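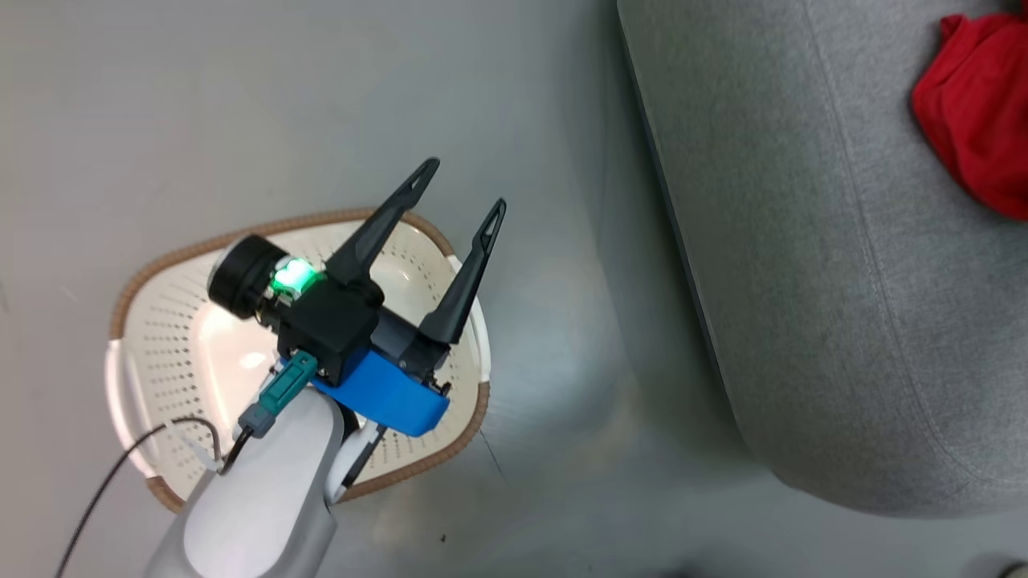
Where should a basket go if you want people to put soft things in it?

On the floor, next to the seat where those things already get dropped.

4. Seats, floors and the basket in between

I should say up front that I came to this part of the study with an opinion. I grew up in a house where the basket lived at the end of the hall, behind a door, and everything that was meant to be in it lived on the back of the couch. So when Kelly Gosling and I sat down to plan the room visits, I already suspected that the seat was doing the basket's job, and I've tried to keep that in check in what follows. (Kelly read every draft of this section and crossed out a fair bit.)

4.1 What we mean by a resting place

We use "resting place" for any surface where a cloth, a towel, a jumper or a blanket ends up between being used and being put away. It's a loose term and I like it that way. A bed counts, a chair counts, and so does the top of a heater, though please don't. The older name in our notes was "dump spot", which Lesego Matlala asked us to drop after the first round of interviews, when people got defensive as soon as they heard it. Fair enough! I'd get defensive too.

A resting place is different from a storage place in one way that mattered for the coding: people don't decide on it. When we asked, they could tell us exactly why the sheets were on the second shelf, and they'd go on about it quite happily, but the jumper on the armchair was just there. A few people looked over at it while we were talking and seemed a bit surprised to see it.

Figure 1. Seat and basket side by side at floor level: an oval white plastic basket on a pale grey floor, a large grey fabric-covered cushion or seat to the right of it, and a crumpled red cloth lying on top of the seat.

The pairing in Figure 1 is the one this section is mostly about. We call it the near layout: one big soft surface, one open container, and very little between them. The far layout is any arrangement where you'd have to get up and walk to reach the container, even if it's only across the room. We started out with a middle layout as well, and gave up on it because Ruan Tshabalala and I could never agree on which rooms belonged in it.

4.2 How the visits worked

Each household kept a sheet of paper somewhere handy and wrote a line whenever a soft item was picked up off a resting place, saying what it was, where it had been and where it went next. That's all. We'd tried an app in the pilot and people forgot it existed by the second day, whereas the paper sheets came back with coffee rings on them, which I took as a good sign.

Altogether the sheets gave us 397 lines we could read. Some of the handwriting beat us, and one sheet had been used for a grocery list halfway down (we left out the eggs). Kenza Ghoneim typed everything in, and she and I each coded the lot on our own before comparing. Where we disagreed we went back to the wording on the sheet and talked it through, usually over lunch.

For the near layout we wanted a rule that anyone could apply with a tape measure, and settled on this: the rim of the container had to be within 50 cm of the edge of the seat. Anything past 100 cm was far. The gap in between was what was left of our poor middle layout, and those lines are kept in the full table but don't come into the comparison here. I know a hard cut-off looks a bit silly on a living room floor, where a basket gets nudged by feet all day long. We measured at the start of each visit and again at the end, and went with the larger number.

4.3 What people did with the seat

The clearest thing in the sheets is that the seat comes first in both layouts. Having a basket close by didn't stop anyone from putting a cloth on the cushion. I'd hoped it would, and I said so in the project plan, so there you go. People put the thing down on the soft surface at about the height of their hand, and the basket came into it afterwards, when they wanted to sit.

What did change was the second move. In the near layout the item tended to go from the seat down into the basket. In the far layout it tended to go from the seat to another seat, or to the arm of the same one, or along the cushion by the width of one person. Lindiwe Mkhize started calling this "shuffling" in her field notes and the name stuck with all of us. A shuffled item can go on being shuffled for days. One throw blanket on our sheets had four lines in a row and never left the couch.

Fabric seats seem to be worse for this than smooth ones. My guess is that cloth on cloth doesn't slide, so a crumpled thing stays where you dropped it and doesn't bother you until you need the space. On a leather or vinyl seat it creeps off onto the floor, and once it's on the floor people treat it as a job. I'd want a proper comparison before I leaned on that, and we didn't have enough smooth seats to make one.

Colour came up a lot in the interviews, more than I'd planned for. Several people told us they noticed a bright item on a plain seat sooner than a grey or beige one, and moved it sooner as well. A red cloth on a grey cushion would be the easy case. We didn't record colour on the sheets (I wish we had!), so this stays as something people said to us, and I've put it here mainly so that whoever does this next adds a column for it.

4.4 What people did with the basket

Now the basket itself. We let households use whatever they owned, so we saw wire ones, woven ones, fabric tubs that had given up standing, and a good number of plain plastic ones. I'd love to report that the material made a difference, but I couldn't find one in the sheets. Three things did come up again and again in the talk:

Lids. Anyone with a lid ended up putting things on the lid. At that point the basket has turned into another resting place, only a smaller one.

Height. Low and wide got used from a sitting position. Tall and narrow got used standing up, if at all, and the tall ones drifted back to the wall because people kept catching a hip on them.

What it was called. In homes where the basket was "the laundry", clean blankets never went in, even when it was empty and right there. In homes where it was simply "the basket", nearly anything soft could go in, and then somebody had to sort it on Tuesday night. I don't think either of those is wrong. It depends on who's doing the sorting and how they feel about it.

The shape question is one Ruan pushed for. He thought an oval would sit better along the side of a couch than a round one, as you can run the long side along the seat and still have a path to walk. In the interviews people did mention tripping over round ones. They also mentioned tripping over oval ones. I've left his note in the appendix for anyone who wants to follow it up.

4.5 Floors

I nearly skipped this bit. The floor matters because it decides whether the basket stays put. On a hard, smooth floor a light plastic basket travels, and by the end of a visit a near layout could have turned into a far one with nobody meaning to do it. On carpet it stayed where it was set down, but people were fussier about it looking messy there, and would carry it off when guests came and then forget to bring it back. Kenza had the idea of asking people to point at where the basket "lived", and then we'd measure to where it was. The two spots were often different, and people were very relaxed about that.

A pale floor had one more effect that I hadn't expected, which is that dropped socks showed up on it. Two people brought this up without being asked, both as a complaint about the floor.

4.6 Some limits, and what I'd change

These were our friends' homes, and friends of friends, so the rooms are more alike than I'd want. Nearly all of them had one large seat that everybody fought over. A house with a bench, or with kitchen chairs and nothing else, might look quite different. The sheets also only catch the moment when something gets picked up. If a jumper was dropped and stayed dropped for the whole visit it has no line at all, and I suspect the worst shufflers are hiding in there.

Next time I'd have people write down the drop as well as the pick-up, and I'd have them do it for a shorter stretch so they don't get sick of us. I'd also move the same basket from far to near within one home and watch what happens to the shuffling, as comparing across homes mixes up the layout with the people. Lindiwe has a draft sheet for this with the colour column added, and we're hoping to try it in June.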